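Demonstrations, week three

May 13, 2018

The count on the Skivby project is now at 1581 demonstrations. I had hoped to be further along, but a good part of the past week went into throwing things out.

What I keep finding is that the examples I was happiest with at the time are not always the useful ones. When I started I drove the arm as neatly as I could, always from the same start pose, always straight down, close, lift, across, open. The model trained on those was fine as long as the fruit was where I usually put it. Move it a hand's width to the side and it would close on air and carry nothing over to the basket with great confidence.

So the newer batches are messier on purpose. I start the arm from odd spots. I let it come in a bit off line and then correct. Corrections seem to be worth a lot, and I had almost none of them in the first set.

What I threw out

Anything where I paused for more than a few seconds to think. The pauses get learned. One early version would stop above the object and hover, exactly the way I do when I'm trying to judge depth.

I also dropped a batch where the recorder, Uvitz, had saved the gripper commands a few steps behind the video. It took me two evenings to notice. The fix was one line in the config, and I now play back every tenth recording before I leave for the day.

The task at the moment

One object, one basket. Pick up the object, put it in the basket, back off. I had three objects in rotation but went down to the banana alone until the numbers settle. It is a good awkward shape. The curve means that a grip near the middle holds and a grip near either end tends to let it swing, and turning it changes which wrist angle works.

I try to be strict about a few things:

- The basket starts empty every time.
- The banana gets a new angle for each recording, including stem towards the basket and stem away from it.
- The fingers go either side of the fruit near the middle, and the wrist turns to suit. 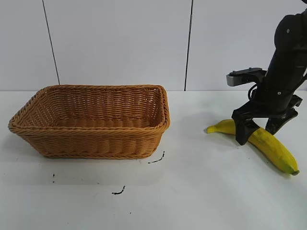
Next up

Four more sessions with the basket on the left, then I'll swap sides and see how badly it does. After that the other objects come back in. I also want to try Coste for the labelling – Gorkier works, but exporting from it is slow and it renames my files.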